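Wedding open day at Vornach – quick notes before I forget

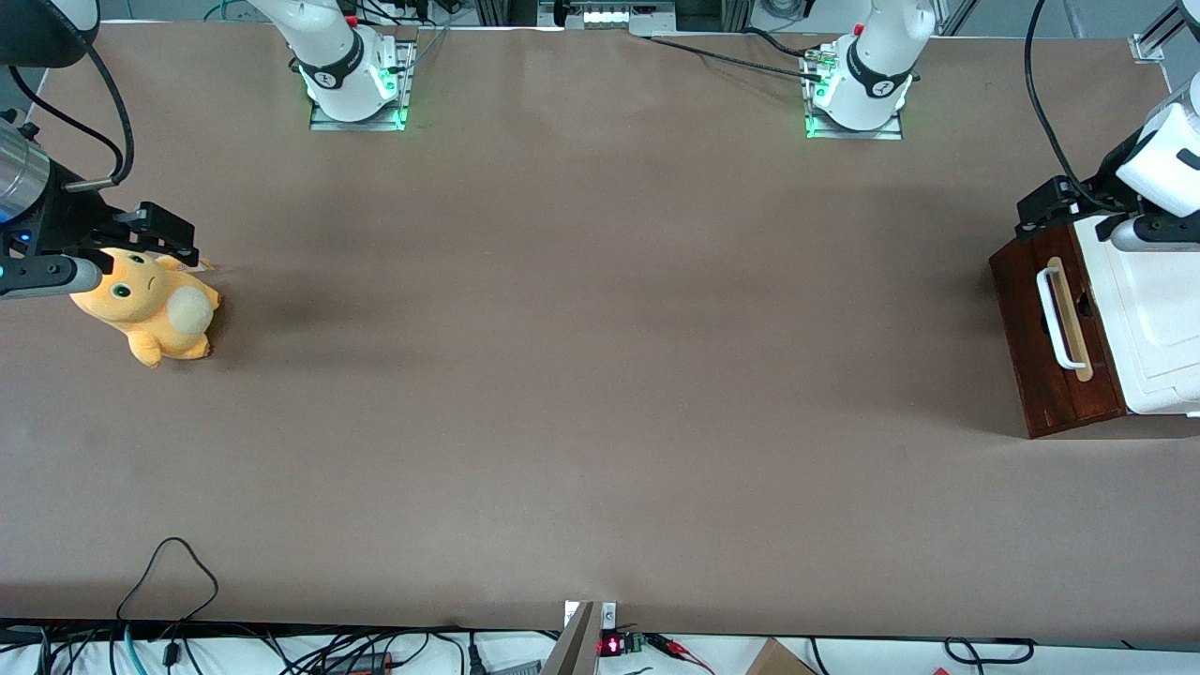

Plush toy on the brown table.

Back from the December open day, feet killing me. Went with Shiyu Yuan, who is getting married next spring and has a list of 129 guests she swears is final. Venue holds 100 seated. So that was the first conversation.

Got there just after 9, parking already a mess. Main hall is nicer than the website, lower ceiling than I expected. Good light till mid afternoon. Toilets fine. Heating loud.

Photographers were upstairs. Parkier had the big albums out, lovely colour, very posed. Jullham more our thing – people laughing, half the shots a bit crooked, grandmas dancing. Their full day package is $2,038 with a second shooter, travel extra. Asked if they do a shorter day, they said email. Havent heard back.

Hou did the food tasting. Dumplings excellent, lamb dry, cake too sweet for me but Shiyu went back twice. They want final numbers six weeks out and wont budge.

Sat through the florist talk. Long. Left before the raffle.

Things to ask Vornach next time: wet weather plan for the ceremony, corkage, what time the music has to stop (one person told us ten, another said eleven). Also wether we can get in the night before to set up.

Shiyu is leaning yes. Guest list still at 129.

14 shares | 3 comments

Contact | Copyright | Back to top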